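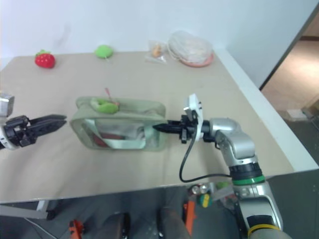
Soft fruit and veg, two plastic bags and a zip pouch on a table.

Explore > Everyday Things > Sorting and Packing

February 1, 2002
By Craig Buchanan

Does a see-through pouch really help you find things?

Shops say it does. "See everything at a glance!" is what it said on the card that came with my Waltosetti pouch. I'm not so sure, so let's look into it.

Start with the pouch in the middle of the table. It's pale green and has a zip. You can tell there is something red inside, near one corner. But what is it? A toy? A sock? I can't tell, and I've looked at it for a long time. There are some light green and white bits of cloth in there too, and I couldn't tell you what they are either.

Why is it so hard to see?

There are two words to learn. If something is transparent, light goes straight through it and you see clearly, like looking through a clean window. If something is translucent, light gets through but is scattered, which means it is knocked off in lots of directions. You get colours and fuzzy shapes. Bathroom windows are often like this, and so is the pouch.

The clear bags ought to be better, then. Well, a bit. In the small one there is something orangey-brown that might be a snack. In the bigger one, sitting on the pink plate, there is a white tangle. The plastic is clear enough, but when things are bundled up together they hide each other. Clear plastic can't fix that.

Now look at the strawberry. You knew it was a strawberry straight away, didn't you? It isn't in anything.

So should we throw the pouches out?

No. A pouch keeps small things together, and it zips shut so they don't fall out in your bag. Those are good reasons to have one. I just don't believe the bit about seeing everything at a glance.

My friend Fouad Qaisi disagrees. He says colour is all you need, and if you know your red thing is in the green pouch you'll spot it. Fair enough, if you only own one red thing. He has never shared a bedroom with my brother.

Try it yourself

Put five small toys in a translucent pouch and zip it up. Ask someone who didn't watch to name them without touching. Then tip the same toys into a clear bag and ask a different person. Write down how many each of them got right. If the pouch wins, I'd like to know what you put in it.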